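What I Learned From a Trade Summit on the Radio

I have started following the Rurnar trade talks, which is a strange thing to do on purpose. My excuse is that I had a long drive in May and the only station that came in clearly was carrying the closing press conference live.

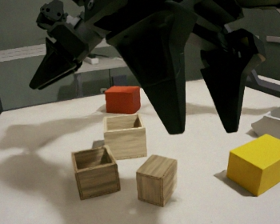 So for two hours I listened to two deputy ministers take turns describing the same meeting. One called it fruitful. The other called it constructive. A reporter asked which it was, and both men laughed the way you laugh when your boss tells a joke in an elevator.

If you haven't been keeping up, and I can't imagine why you would, the dispute is over the freight crossing at Ultby. Rurnar wants it open at night. The other side wants it open at night too, but wants to be the one who suggested it. They have been stuck on this through 15 rounds of talks, and I say that with some admiration. I once gave up on a homeowners' association after a single meeting about mailboxes.

What got me hooked was the language. Diplomats have a whole dialect for saying that lunch was served. "The two sides exchanged views on matters of mutual interest" means they were in the same room. "A frank discussion" means somebody raised his voice. "Both parties reaffirmed their commitment to the Birkett framework" means they found the Birkett framework in a drawer and agreed it still had all its pages.

I have read the Birkett framework now. It's 98 pages long, it's posted online as a scan that somebody made slightly crooked, and a good third of it is definitions. There's a definition of "vehicle." There's a definition of "night," which you'd think would settle something, except that it refers you to an annex and the annex says the matter will be taken up at a later date. The later date was before I got my current car.

My favorite part is the tariff schedule. Item 3471 covers "prepared fruits, other," and there is a footnote exempting plums. Only plums. I would give a lot to know what happened in that room. Somebody flew in, sat through the opening remarks, wore the little earpiece all day and went home having saved the plum. I hope they got a raise.

Meanwhile the trucks at Ultby keep waiting. The local paper over there had a piece on it, which I ran through a translator, so take this with some salt: a line of 80 trucks on a Sunday evening, drivers cooking on camp stoves, one enterprising family selling soup from a garage. The soup family was asked for an opinion on the talks and said they hoped the ministers would take their time. It was the most sensible policy statement I've come across in this entire business.

I do have a serious thought somewhere in here. The crossing matters a lot to people who will never be invited to exchange views on it, and the communiqués are written so that none of those people can tell whether anything changed. I read the last one three times. As far as I can make out, they agreed to set up a working group to look into the hours, and the working group will report to a different working group, the one that meets in Flellar.

Flellar is a spa town, by the way. I looked it up. Very nice thermal baths, decent reviews, parking is apparently a nightmare.

The next round is supposed to be in the fall, pending agreement on who hosts. I've put a reminder in my phone. My wife saw it and asked who Rurnar was, and whether we were supposed to bring something.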